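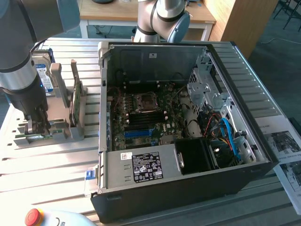

Mernuvon is a method for teaching a pair of robot arms to take apart and rebuild desktop computers by showing them the same job in reverse. It was developed at the Kustura workshop in Fellomport, and it belongs to the family of techniques known as learning from demonstration, in which a person guides the arms through a task and a control program later tries to copy what was done. Its central idea is a pleasingly simple one: taking a part out is usually much easier than putting it back, so the removals are recorded first and then played backwards to make a rough first draft of the fitting.

Background

Computer repair is a lovely test for a robot. A memory module has to go in straight and with a firm push, a graphics card has to clear the edge of the case, and a hard drive slides into its cage with very little room to spare. Cables get in the way of nearly everything – and no two machines have them lying in quite the same place.

Earlier work on this kind of task mostly relied on exact models of every part. That works well on a production line, where the same product arrives in the same position all day long. It works badly with second-hand office computers, which come in many shapes and have often been altered by their owners.

How the method works

The case is laid on its side on a slatted bench with the side panel off, so that the board faces up. One arm does most of the handling. The other reaches in from the far side to steady the case or hold a cable back. Loose parts go to a fixture at the left of the tower, with upright slots for things such as a hard drive or a circuit card. The fixture matters a great deal, as it means that every part leaves the gripper in a known position and can be picked up again without a search.

An operator first guides the arms through a removal. The recording keeps the path of each arm, the opening of the gripper and the forces felt at the wrist. The program then flips the recording in time, which gives a path from the fixture back to the computer. This reversed path is never quite good enough by itself. Pulling a module out of its slot takes a different force from pushing it in, and a latch that springs open will not close just because the arm retraces its steps.

The second stage deals with this. The arms try the reversed path at low speed, and whenever the force at the wrist climbs too high they back off, shift slightly and try again. Successful attempts are added to the training set, failed ones are kept in a separate store, and the control program is trained on both. Watching it feel its way into a slot after a few rounds of this is a real treat!

Training and results

The main training set, called Cordero, holds 4,000 recorded movements, of which 842 were guided by hand. The remainder came from the arms' own attempts in the second stage. Recordings were made on 14 models of desktop computer, and each single movement was limited to 30 seconds.

Expansion cards gave the best results, followed by hard drives. Memory modules were harder, mostly owing to the last push, where the clips at either end must both close. Power cables remain the weakest point by a long way. A plug can be pulled out from almost any angle, but the loose end then moves, and the reversed path no longer leads to it. The later version of the program looks for the plug again before reaching, and this has helped a good deal.

Limits

The method cannot reverse a step that changes the part. Peeling a label, spreading thermal paste and cutting a cable tie all have to be taught separately. Processors are also left out of the training set, since bent pins are costly and the safe forces are very small. A person stays beside the bench throughout, within reach of the emergency stop.

Related uses

The same approach has been tried on printers and on small kitchen appliances. Printers went rather well. Appliances with snap-fit covers did not, as many of the covers are made to close once and break when opened.

Filed under: Robot learning | Assembly and repair | Two-armed robots

Comments

solderwick
Very clear, thanks. Does the flipped recording keep the pauses as well? I'd have thought you would want them taken out before training.

Tanglefoot
Cables, always cables. I refurbish old office machines for a living and would happily hand over that part of the job first.

benchpress_9
Could the section on failed attempts be made longer? How they're used in training is the bit I most wanted to read about.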